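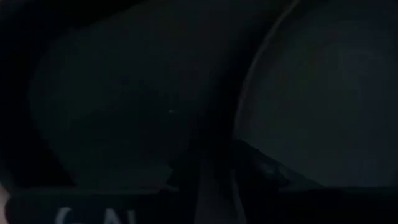

¿Cada cuánto hay que descalcificar el hervidor?
Cada dos meses con agua dura y cada seis con agua blanda. Si el hervidor se usa a diario en una oficina o en una sala común, conviene acortar el plazo a la mitad.

5. Descalcificación y limpieza

Este capítulo se aplica al hervidor Tinberg 900, con y sin selector de temperatura. Para el modelo con termo separado, consulte el capítulo 6.

5.1 Antes de empezar

Desenchufe la base y deje enfriar el aparato por completo. Vacíe el agua que quede en el interior y retire el filtro del pico tirando de la pestaña hacia arriba. El filtro se limpia aparte (véase 5.3).

Puede utilizar uno de estos productos:

Descalcificador líquido Virkik, en botella.
Ácido cítrico en polvo para uso alimentario.
Vinagre blanco de limpieza, solo si no dispone de los anteriores. Deja olor y obliga a enjuagar más veces.

PRECAUCIÓN: No mezcle estos productos entre sí ni con lejía. La mezcla de un ácido con lejía desprende gases tóxicos.

5.2 Descalcificar el interior

1. Coloque el hervidor sobre una superficie plana, cerca del fregadero.
2. Llénelo con 900 ml de agua fría del grifo.
3. Añada 20 g de ácido cítrico, o la dosis de descalcificador Virkik indicada en el tapón de la botella. Remueva con una cuchara larga de plástico o de madera.
4. Cierre la tapa hasta oír el clic, enchufe la base y caliente el agua. En los modelos con selector, elija la posición más baja.
5. Apague el aparato antes de que rompa a hervir. El ácido cítrico hace espuma y el líquido puede rebosar por el pico.
6. Deje actuar la solución unos 20 minutos con el hervidor fuera de la base.
7. Vacíe el contenido en el fregadero, despacio y con la tapa cerrada.
8. Enjuague con agua limpia, llene hasta la marca MAX, hierva y tire el agua. Repita este paso una vez más.

Nota: Si después quedan manchas blancas en el fondo, repita el procedimiento desde el paso 2. No aumente la dosis. Las manchas pardas o irisadas son depósitos minerales y no afectan al funcionamiento.

PRECAUCIÓN: No rasque el fondo con objetos metálicos ni estropajos. Las rayas retienen la cal y no están cubiertas por la garantía.

5.3 Limpiar el filtro del pico

1. Ponga el filtro en un vaso con agua templada y una cucharadita de ácido cítrico.
2. Espere hasta que la malla quede libre de residuos.
3. Aclárelo bajo el grifo, frotando con un cepillo de dientes blando si hace falta.
4. Vuelva a encajarlo con la pestaña hacia arriba.

Si la malla está rota o deformada, sustituya el filtro. La referencia del recambio es Orimgate 589 y se vende por unidades.

5.4 Exterior y base

Limpie el exterior con un paño húmedo y bien escurrido. Seque después con un paño suave. En los acabados de acero puede usar una gota de lavavajillas; en los lacados, solo agua.

ADVERTENCIA: No sumerja el hervidor ni la base en agua y no los lave en el lavavajillas. Si entra agua en el conector central, desenchufe la base, póngala boca abajo y no la use hasta que esté totalmente seca.

5.5 Problemas frecuentes

El hervidor se apaga antes de hervir: hay cal acumulada en el fondo. Descalcifique según 5.2.
El agua sabe a ácido: faltan enjuagues. Repita el paso 8.
El agua sale a golpes por el pico: el filtro está obstruido o mal encajado.
El piloto no se enciende: compruebe el enchufe y la posición del aparato sobre la base. Si continúa apagado, diríjase al servicio técnico Reinholz con el número de serie que figura en la parte inferior.

Revisión del manual: 3 de abril de 2026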